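Search the notebook
Enter keyword or bench number

Bench 2, August 6, 2021. Ketchup, plate, and what we do about the afternoon shift
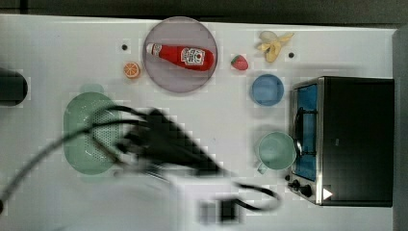 Workshop notes / Kitchen bench

Written up by Nayeli Palomino. Yhon and Leidy have read it and their corrections are in.

Purpose of the day: decide whether the play-food set is good enough to rehearse the Huanca canteen job on, and write down who does what at the bench now that the arm does the moving. Maritza Quispe from the canteen came over for the morning.

Set-up. White table, overhead camera, plate towards the top, toaster oven on the right side, colander on the left. Mugs and cups stay near the oven. The orange slice, strawberry and banana are spread out near the plate. Ketchup bottle is the main object this week. We want it on the plate on its side, cap pointing left, because that is how the Huanca people lay out their trays and Maritza would like it kept.

Each set was 30 moves. We ran 2 sets before lunch and stopped there.

First set. Ketchup bottle fine in most positions. It is glossy and the arm's estimate of where the edge is wanders when the lamp is on full. Leidy turned the lamp down and it got better. Strawberry fine if picked by the body, poor if it goes for the leaves. Banana poor throughout. The peel flaps stick out in different directions and the software picks whichever one looks most like a handle. Leave the banana for now.

Second set. Same objects, faster return stroke. This is where the cables became a nuisance. On the way back from the plate the loop hangs low over the colander and twice it shifted it. Yhon thinks the tie point is too far up the arm. I think the loop is too long wherever you tie it. We tried his way first: one extra tie, lower down. The colander stayed put for the last part of the set, but the cable pulls tight when the arm reaches to the oven and I don't want to leave it like that overnight. To be redone with the shorter cable when it arrives from Clolero.

Overhead view is no use to us at the faster speed. The gripper smears right across the middle of the table and you can't tell what the fingers are doing. Slow playback doesn't help because the blur is in the picture already. Shorter exposure, more light, and then we are back to the shine on the bottle. Leidy will try a sheet of tracing paper over the lamp.

Jobs at the bench

Until last month one person sat here and moved the objects by hand, and another wrote down the positions. Both jobs have gone. What replaced them is one person resetting the table between moves and watching the stop button, and that person gets less to do and has to pay more attention. Leidy did it all morning and said it was more tiring than the old way. She asked for it to be written down, so it is.

We agreed the following with Ferness, who pay for the bench hours:

Reset person changes over after every set, not at the end of the shift.
No single-handed running. Second person can be at the next bench but has to be in the room.
Hands stay off the table until the arm is parked and the light has changed. Yhon, this includes nudging the mug.
Whoever resets also writes the log. The arm's own log records moves and misses, but it has nothing on what was in the way.

The afternoon shift is the part that isn't settled. Ferness want it cut from two people to one from September. With the rule about single-handed running that can't happen unless the next bench is staffed as well, and it often isn't. I have told them so. Styliani Vlachopoulos is taking it up with them and has asked for the number of stops we had in July. It was 54, and most of those were somebody pressing the button to be on the safe side. I'd rather have them pressed than not, and I have said that in the covering note too.

Maritza's comments, as near as I could get them down

The canteen has been told the arm will lay the trays and the staff will go on serving. She wants to know who clears a dropped item while there is a queue. At the moment the answer is whoever is nearest, and she says that means the server, who then has to stop serving. She would like one named person on each sitting, with the time counted as part of their job. She does 100 trays at the early sitting and reckons one stop in the middle of it would be felt all the way to the door.

She also pointed out that her staff turn mug handles outwards so people can pick them up from the other side of the counter. We have been leaving ours any way they land. The pale green one had its handle towards the lower left for a good part of the morning and none of us had given it a thought. Handle direction goes on the list of things to score.

She was less worried about the speed than I expected. Slower would suit her.

To do

Tracing paper on lamp (Leidy)
Take off the extra tie, fit shorter cable, repeat second set (Yhon)
Add handle direction to the score sheet (me)
Stop count and covering note to Styliani (me, done)
Ask Grulach whether they still sell the softer finger pads. The old ones are going shiny at the tips.
Banana: leave in the box until the pads are changed

Bench left with the arm parked and the power off at the wall. Key is back on the hook.

3 comments
1 share

Recent entries
Cable ties and where not to put them
Reset times by hand, bench 2
Lamp positions for glossy objects
Notes from the first Huanca visit
Finger pads: wear after one month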